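Film Studies project report: Who stays for the credits?
Handed in 10th December

So my project started because I sat through a really bad horror sequel at the Fahy, which is the two-screen theater near my dorm, and noticed that I was one of three people left when the lights came up. My roommate had already gone to get the car. I started wondering whether people leave because the movie is bad, or because they always leave, or because they looked at the clock and wanted pizza. We had to pick a question for the term that we could answer ourselves without a budget, and this one only needed me, a notebook and a lot of evenings in the dark. I was thrilled. My bank account less so, but the Fahy does cheap seats for students before six.

What I wanted to find out

My main question was whether the size of the crowd that stays for the end credits has anything to do with how much people liked the movie. My second question, which I added after my first meeting with my instructor, was whether it matters if people expect a bonus scene. I thought the second one would swamp everything. Superhero movies have trained all of us to sit there like puppies waiting for a treat.

I wrote down a guess before I started, like we were told to. My guess was that a movie people loved would keep half the room in their seats for at least the first minute of credits, and a movie people hated would clear the place before the director's name was off the screen.

How I did it

I went to 14 screenings in November, eight at the Fahy and six at the Altwood, which is the big multiplex by the highway. I sat in the back row on the aisle every time. When the credits started I counted heads right away, then again at one minute, then at the very end. I used the timer on my phone with the brightness all the way down (still got a dirty look once, fair enough).

Then I stood in the lobby with a paper slip that had two questions on it. Did you like the movie, one to five. Did you stay for the credits, and if so, why. I ended up with 97 slips I could read. There were more, but pens do not work well against a popcorn bucket and I threw out anything I had to guess at.

I picked movies in four groups: comedies, horror, animated family movies, and what I called "serious ones," meaning anything where somebody cries in a kitchen. I know that isn't a real genre. My instructor circled it and wrote "define," so here goes: a drama for grown-ups with no chases in it.

I kept all my numbers in Pelunard, the free spreadsheet thing the department has us use. It took me a whole evening to figure out how to make it sort by theater and then by genre, and I did lose one screening's counts by sorting one column and not the others. I had the notebook, so I typed it all back in.
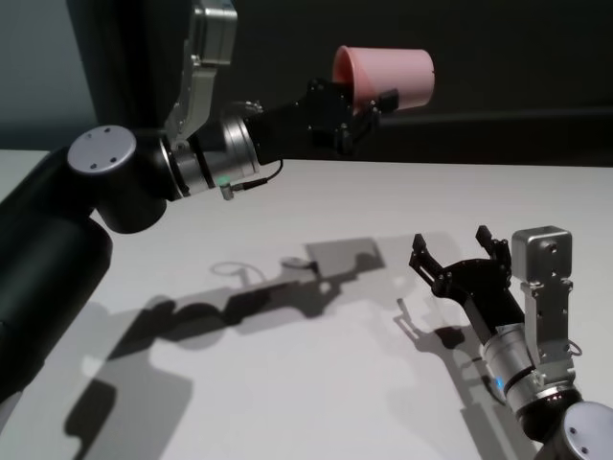
My screening partner for the family movies thought I was asking the wrong thing from the start, and said that parents don't decide to leave, the kids' bladders do, so a liking score from the adult tells you zip about why the row emptied out. I wrote that on the back of a slip and it ended up changing how I read that whole group. After that I started putting a little K next to any slip where the person had children with them. I only did this for the last two family screenings, so I can't say much with it, but I wish I'd had it from day one.

What I found

My guess was wrong, mostly. Liking the movie mattered less than I thought. The crowd-pleasing comedy I saw at the Altwood got almost all fours and fives on the slips, and the room was close to empty at the one-minute mark. Everybody was laughing and talking and walking out in a big happy clump. The best "serious one," a slow Swedish family drama called Flumaler, got mixed scores. Lots of threes, a couple of ones. And people stayed! Out of the 40 in the room when the credits started, more than half were still sitting there a minute later, and it was dead quiet.

I went back and looked at the "why" answers for that one. Hardly anybody wrote that they loved it. They wrote things like "needed a minute" and "music" and "my wife was crying." One person wrote "wanted to see where it was filmed." So people were staying because of the mood the ending left them in, and the score didn't really catch that.

The music thing came up in the other groups too. When the credits opened with a loud pop song, people got up. When the last piece of score just kept going from the final shot into the credits, they stayed longer, even in horror. I didn't plan to track this and only noticed it in my notes about halfway through, so please take it as a hunch.

The bonus scene question came out about how you'd think. At the one animated movie where everybody seemed to know there was an extra bit, most of the room waited. What I liked was how they waited. Phones out, coats on, standing in the aisle. They were in the room but they weren't watching the credits at all. If I'd only counted heads I would have called that a room full of people who love reading the names of lighting crews.

The two theaters were different as well. The Fahy brings its lights up slowly and the Altwood slams them on the second the first name appears. I think that alone could explain a big part of my numbers, and I can't separate it out, because I didn't see any of the same movies at both places. That was dumb planning on my part. I was choosing by what was cheap and what started before my evening lab.

What went wrong

Besides the lights, my biggest problem is that the people who filled in slips were the people willing to talk to a student with a clipboard. Anybody who hated the movie enough to storm out was in the parking lot by then. Also, I was still inside counting until the end of the credits, so by the time I got to the lobby the early leavers were mostly gone! I only realized this on my third screening. After that I got a friend to hand out slips by the door when they could make it, but for several screenings it was only me.

I also changed my own behavior. I used to leave early a lot, and now I can't.

If I did it again

I'd pick two movies instead of a whole pile, and see each of them several times at both theaters. I'd write down what the music does and what the lights do before I count a single person. I'd ask "how do you feel right now" on the slip, and drop the one to five score or at least put it second. And I'd put the K on from the start.

I'd like to try it with an older movie too — the kind where all the credits are at the front and the ending is just a card and then black. The Fahy runs one of those every so often. I want to know if people sit there anyway.

My full counts are in the appendix, sorted by theater, with the retyped screening marked with a star.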